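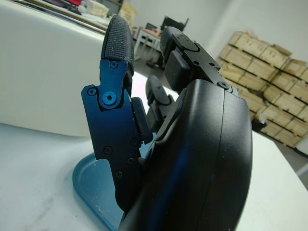 *Fig. 1. Toast station, by the tray.*

## Kitchen Basics, Handout 4: Toast and Where to Put It

Thakur House, evening group. Tutor: Shakuntala Nigam

Last session was boiled eggs, and we will say no more about it. Tonight is toast, which everyone in the room claims to know already. I have eaten the toast from the May group. Bring an open mind.

**Before you plug in**

- Clear the table. Phones, keys and Gaurav's newspaper go on the shelf.
- Put the toaster where the cord reaches the outlet without being pulled tight.
- Check the slots for last week's raisin bread.
- Set out your tray or plate now. Running across the kitchen with hot toast is a cardio class, and you signed up for a different one.

**Layout**

A landing place is the spot where food goes the moment it leaves the heat. Every appliance needs one, and most home kitchens use "on top of the mail." Our setup has the blue tray lying a few centimeters from the right end of the toaster, with nothing on it, while the bread is still sitting pale in the nearer slot. Copy that spacing at home. The lever is on the left, so the tray doesn't get in its way. If your toaster has its lever on the other end, swap sides and carry on with your life.
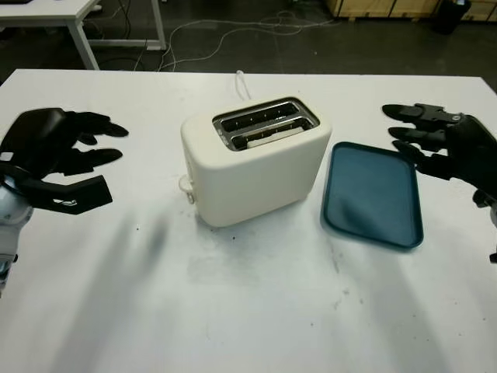

Bread choice matters more than the dial. Supermarket slices fit; the heroic loaf from the Plavcombe market generally does not, and forcing it has cost us one toaster already. A single slice can go in either slot, but on a two-slot model like this one I use the nearer, as we have it on the table, and save myself the reach. Start at a low setting. You can always toast again, and you can scrape, but please don't tell me scraping is a technique.

**Getting it out**

Let the carriage come all the way up. Small slices will sit low in the slot and sulk. Unplug the toaster before you go after them, and give it a minute to cool.

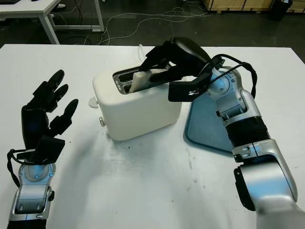

Hold the slice near its top edge and lift straight up. Tilting it drops crumbs down the slot, where they will wait and smoke at you in the morning. Forks and knives stay in the drawer. Rok asked about wooden tongs: yes, fine, with the plug out.

**For next time**

1. Make toast at home on three settings and write down which one you'd serve to a guest.
2. Empty your crumb tray. If you didn't know you had one, allow extra time.
3. Bring butter. Jitendra has the jam.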